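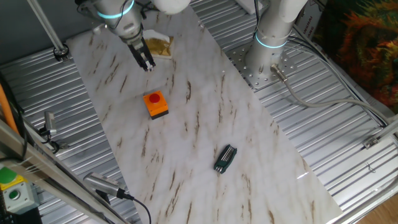 Has anyone here had luck teaching contact tasks by hand guiding on a two-arm bench? I'm trying to get the left arm to press a button and then pass a folding hex key set across to the right arm, and I can do the button but the handover is driving me spare. The board has the orange box with the red push button a bit left of centre and the hex key set lower down and to the right, and the left gripper comes down from the top. When I guide the arm by hand I get a path that looks fine on playback but presses too hard, because I was leaning on it without noticing. When I use the remote handles I get a lighter press but the path is jerky. I've recorded 12 runs each way and don't want to do a lot more until I know which one to stick with. Arms are on the stock Trajkovski controller, nothing custom.

Tín Vũ
Thursday, September 6, 2018

---

gumtree_servo wrote:

Hand guiding, every time. You feel where the arm wants to go and where it's near a joint limit. With remote handles you're guessing. If it presses too hard, stop recording above the button and program the last bit as a slow straight move down with a force limit. Most controllers will let you splice that in.

---

pallet_jack wrote:

Disagree with gumtree. Hand guiding is fine for one arm, but for a handover you need both arms moving together and you've only got two hands, both of which are also in the way of the cameras. If any part of your playback relies on what the cameras see, you've just recorded a lot of your own forearms. We went through this at Livley with a tray loading job and threw out the whole first batch.

---

gumtree_servo wrote:

He didn't say he was using the cameras for playback.

---

tvu wrote:

I am, sorry, should have said. Left side cameras only for now. The model gets the pictures and the joint positions. So pallet_jack's point about arms in the way is a fair one. I had a look back through the hand guided runs and my sleeve is over the hex keys in most of them.

---

Marnie_B wrote:

Remote for anything with cameras. The jerkiness is mostly scaling. What ratio are you running between handle and arm? If it's one to one, try 2 to one so that your hand moves further than the gripper does. It feels slow and a bit stupid for the first hour and then you get used to it.

Also put your elbows on something. I clamped a bit of shelf to the desk at the right height and my runs got a lot smoother.

---

tvu wrote:

One to one at the moment. Will try it tonight.

---

coldweld wrote:

Folding hex keys are a nasty thing to start a handover with. They're narrow, the handle sides are slick and if the gripper takes them off centre they swing. Practise with a wooden block first, get the timing between the two arms sorted, then swap the block for the keys. You'll know then whether your problem is the handover or the object.

Where are you gripping them? Across the two handle sides, or end to end?

---

tvu wrote:

Across the handle sides, close to the middle. They still tip. The right arm comes in to take the free end and half the time the end has dropped by then.

---

coldweld wrote:

Then grip nearer the end you want to keep and leave more for the other arm. And wait. People new to remote control let go too early because they can see the second gripper close and assume it has hold. Count to two before opening the first one, and do it the same way in every run or the model learns a mush of both.

---

pallet_jack wrote:

Seconding the wait. I'd also split it. Record the button press as one task and the handover as another. When one run has both in it and you fluff the handover, you lose a good press as well.

---

gumtree_servo wrote:

Splitting it I agree with. Still think you could hand guide the press, since the keys aren't involved. A Detier rep showed us a press taught that way and it only took a few minutes.

---

Marnie_B wrote:

Until the camera sees a hand in every training picture and no hand on playback. Demo days don't show you that part.

---

gumtree_servo wrote:

You can play the path back with nobody touching it and record the pictures then. That's what we do. Teach by hand, replay, save the replay.

---

Marnie_B wrote:

OK, that works if the button box hasn't been moved between the two. It gets old fast if you want the box in a different spot each time.

---

tvu wrote:

Tried a few things. At 2 to one the remote runs are much smoother and I'm not overshooting the button any more. Did the press on its own, 7 runs, all usable. Block handover works most of the time with the wait. Haven't gone back to the hex keys yet. I'll try gumtree's replay idea for the press on the weekend and compare the two sets.

Does anyone know if the Trajkovski software can keep the scaling different for each arm? I'd like the right one slower.

---

coldweld wrote:

It can, but only if each arm has its own profile. Make a copy of the left profile, rename it, change the ratio, then assign it to the right. Restart after or it won't pick it up.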